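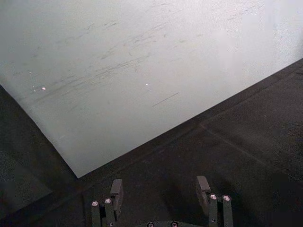
The gripper at the corner of a scuffed white sheet, on a dark surface.

Apr 19, 2025

Flat things are still the hard part. I have been following home robots for 5 years now, and I keep a page of chores I would hand over tomorrow if a machine could do them. Clearing paper off a table is near the top. I do it every night without looking.

A person slides a fingernail under the corner, or drags the sheet to the table's edge and pinches it there. Two stiff fingers have a harder time. They want something with sides, like a mug or a block, and a sheet lying flat gives them almost nothing to close on.

Skellis says its arm handles "everyday items" and lists 417 of them. I read the whole list. There are 4 flat ones, and one of those is a cutting board with a handle. The Zitwood people are more careful and only talk about bins and boxes. That is shop work, and I believe them.

So my answer for the house is the same as last year. Moving solid things from one place to another, mostly yes. Mail, napkins, homework and receipts, no.

I plan to go over the Grekovside laundry trial in May. Towels are flat too, but at least they bunch up when you grab them.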